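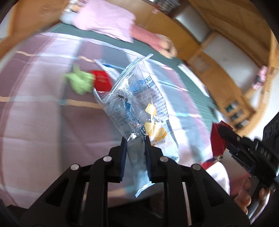
Kitchen > Pantry > Dry Goods and Snacks

Keeping Snacks and Dry Goods Fresh After Opening

Most dry food goes bad in the pantry for one of three reasons: air, damp or bugs. Crackers and chips go soft, nuts go rancid, and flour picks up weevils. The tips on this page cover bags, jars, shelves and the freezer.

Opening the bag

Cut the top off with scissors, straight across and close to the seal. Pulling a bag open by the sides often splits it down the back, and a split bag can't be folded shut. Leave as much height above the food as you can. A tall bag folds over three or four times, and a short one barely folds once.

If the date is printed on the strip you are cutting off, write it on the bag first with a permanent marker. Clear packets take marker well if the surface is free of grease.

Small single-serving packets are best left sealed until you want them. Stand them upright in a shoebox or a loaf pan so you can flip through them like files.

Closing it again

Press the air out from the bottom up. Fold the top down in narrow folds, each the width of a finger, and clip in the middle. Wide bags need two clips, one toward each end.

Wooden clothespins work as well as store-bought clips on small bags. They are weak on thick foil. For coffee and large chip bags use a binder clip or one of the long hinged bar clips. I have had a set of the Stanico ones for years and only the white one has cracked.

Rubber bands are fine for rice and beans in soft bags. Twist the neck, double it over and wrap the band around the doubled part.

Jars and tubs

Move anything you use slowly into a jar with a gasket lid. This goes for nuts, seeds, dried fruit, brown sugar and powdered milk. Wash the jar and let it dry overnight with the lid off. A few drops of water in the bottom are enough to start mold in dried fruit.

Cut the cooking directions off the package and tape them to the back of the jar. Do the same with the label if anyone in the house has allergies.

Don't top up a jar with new food over old. Empty it, wipe it, put the new in first and the old on top.

A 685 ml jar holds one small bag of walnuts with a little room left. The square Fabbri jars fit my shelf better than round ones, but the corners are hard to get a spoon into.

Bringing back stale food

Crackers, chips and plain cereal can be crisped in the oven. Heat it to 225 F, spread the food in one layer on a bare sheet pan and leave it in for 6 minutes. Cool completely before putting it away. Anything with chocolate or icing on it can't be done this way.

Rancid nuts can't be rescued. If they smell like paint or old oil, throw them out.

Hard brown sugar softens overnight in a closed tub with a slice of bread. Take the bread out the next day.

Bugs

New flour, cornmeal and rice can go in the freezer for four days before they go on the shelf. Keep the bag inside a second bag so it doesn't pick up frost, and let it come to room temperature before opening.

If you find moths, empty the whole shelf. Check the folds of paper bags and the threads of jar lids. Vacuum the cracks and the holes for the shelf pegs, then wash with hot soapy water. Throw the vacuum bag out in the outside trash.

Where to keep it

The cabinet over the stove is the worst place in the kitchen for food. It gets heat and steam every day. Keep pans or platters there. The shelf beside the dishwasher vent is nearly as bad.

Nuts and whole grain flours keep longest in the freezer. White rice, dry pasta and sugar don't need it.

Reader tip from Lucimara Fontes: "I keep one basket for opened bags only. Everybody has to look in it before they open a new one. I go through it on Wednesday before I shop, and the ends of the cracker bags get crushed for meatloaf."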